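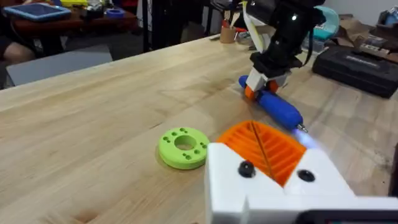
The Bench Is Where the Parts Get Finished

November issue
By Celeste Tavares

Most of what can go wrong with a printed part goes wrong after the printer has stopped. The part comes off the plate looking complete, and then it has to meet a screw or a bearing, or another part that was printed on a different day. At Bolow, a small parts and repair shop in Fenero, that meeting happens on a long bench topped with strips of pale maple. A thick lime-green ring lies flat on the wood, with a big hole through the middle and small ones around it in a circle. Every one of those small holes is a place where a fit can be off by the thickness of a sheet of paper.

Omprakash Tomar opened the shop to fix things that had one broken piece. A blender with a cracked foot, a drawer with a missing runner clip, a bicycle light whose bracket had snapped. He still does that work. Over time the broken pieces turned into a catalog, and the catalog now has 418 parts in it, each with a number, a drawing and a page of notes. The notes are the part he cares about.

"The drawing tells you the size," he says. "The notes tell you what happened when somebody tried to screw it on."

I spent two days at the bench with him. I had gone to write about the printers, which stand in a back room with the door shut to keep the drafts off. I ended up writing about screws, wood and color.

The color comes first, since it is the first thing anybody asks about. There is a lot of lime green, orange and bright blue in the place, and it looks cheerful, but Tomar did not choose it to be cheerful. He used to print everything in black. Black hides layer lines and customers like it. It also hides cracks, and a black part dropped in a box of black screws can stay there until spring. He switched the test prints to bright colors and kept black and gray for the finished work that goes out the door. A customer who sees a lime-green part on the bench is looking at one that is still being argued over.

The colors do not stand for anything. I asked whether green meant a certain material or a certain customer, and he shook his head. Green was the spool that was on the machine.

The bench took longer to get right. The first one was a hollow door on two filing cabinets. It was flat enough, but it bounced, and a small screw will jump off a bouncing surface. The second had a steel top, and parts slid around on it. The maple top came from a kitchen remodel across town. He sanded it and put on two coats of oil, and he has sanded it again each year since. Butcher block has a bit of give to it. A part that falls over on it usually doesn't chip, and a driver bit that slips off a screw leaves a dent in the wood, where it does no harm.

He does not clamp to the top if he can help it, and he does not use glue on it at all. Glue gets done on a tray by the sink. He says that is the only rule in the shop he will raise his voice about, and I did not hear him do it.

Pale wood has one more thing going for it. You can see on it. A dark screw shows up, a scrap of blue plastic shows up, and so does the curl of orange that came out of a hole when the screw went in. That curl is worth looking at. If it comes out as one long thread, the hole was a little tight but sound. If it comes out as crumbs, the plastic was brittle and the hole may already be splitting. He sweeps the bench with a drafting brush at the end of each job and looks at what he has swept.

Holes

A printed hole comes out smaller than it was drawn. Everybody who has owned a printer for a week knows this, and most people fix it by drawing the hole bigger until the screw goes in. Tomar thinks that is fine for a hook on a wall. For anything that will be taken apart and put back together, he draws the hole small on purpose and drills it out by hand, turning the bit with his fingers in a pin vise. It takes a minute a hole. On a part with a full circle of them it gets dull, and he listens to the ball game.

Holes that lie flat on the printer's plate come out rounder than holes that stand upright. The upright ones sag at the top. So when a part has holes on two faces, somebody has to decide which face matters more, and that decision goes in the notes. I read a few pages of them. One entry, for a crank handle, said only "wrong way up, see next," and the next one said "better."

He lets a fresh part sit before he drills it. Forty minutes is his number, and he could not tell me where he got it. He thinks it may have been the length of his lunch.

Screws

The screws themselves live in shallow drawers. There is an order to them that made sense to me by the second afternoon. The sizes run left to right and the lengths run front to back. Anything found on the floor goes in a jam jar, and nothing from the jar goes into a customer's part.

Small electric drivers are good at this work and also good at ruining it. The trouble is that plastic threads give no warning. Metal pushes back before it strips. Plastic feels the same all the way down and then feels like nothing. Tomar starts every screw by hand, backward, until he feels the little click of the thread dropping into place, and only then brings the driver to it. He stops short and does the last quarter turn with his wrist. If the same hole is going to be opened more than a few times, he puts in a brass insert with a soldering iron and quits worrying.

He keeps his drivers in their cases when he can. The cases take up room on the bench and he has been told so. But a bit that rolls away is a bit that gets replaced by the nearly right one, and the nearly right one chews up screw heads.

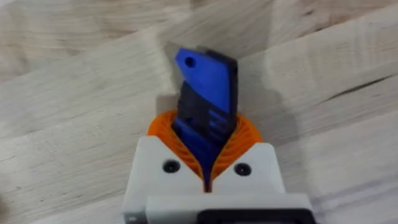
Shape is the other thing he thinks about, and he would say it is the thing beginners think about least. People copy the broken piece exactly, down to the corner that broke. The original was molded in one go and had the same strength in every direction. A print is a stack of layers, and it will come apart between two of them if it is pulled that way. A copied hook or lever will often fail in the same week.

His example is the latch on a Flekier bread box, which comes in with a broken tab often enough that it has its own drawer. The factory latch is thin and has a sharp inside corner. He printed it as it was and it broke. He printed it thicker and then it would not close. The version he sells now is turned on its side, so the layers run the length of the tab, and the inside corner has a small curve in it. It looks clumsy next to the old one. It has been in his own kitchen for most of a year, and the lid gets opened several times a day by two teenagers.

Parts that taper are their own problem. A thin point looks good in the drawing, but it stays warm while it prints, because the nozzle keeps coming back to it before it has cooled. The tip gets soft and leans. His way around this is to print two at once, well apart, so that each one gets a rest while the other is being worked on. Sometimes he only needs one. The spare goes in a cardboard box, and schools take the box when it fills up.

Cardboard turns up everywhere in the shop, come to think of it. He cuts templates out of it before he draws anything. A piece of brown card and a pair of scissors will tell him whether a bracket clears a hinge faster than measuring will, and if it doesn't, he has lost a piece of card. The good templates get a part number in marker. The rest pile up at the far end of the bench until Wednesday, which is recycling day on Falcão Street.

On my last afternoon a woman brought in the knob from a stove. The shaft hole had worn round and the knob just spun. Tomar turned it over a few times, measured the hole, and asked her to bring in a second knob from the same stove, one that still worked. She said it was a long drive. He said he would wait.

She came back before closing with all of them in a sandwich bag. He picked out the least worn, set it on the maple next to the bad one, and started cutting a piece of card.

Last updated: November

Contact the editors | Copyright, all rights reserved | Back to top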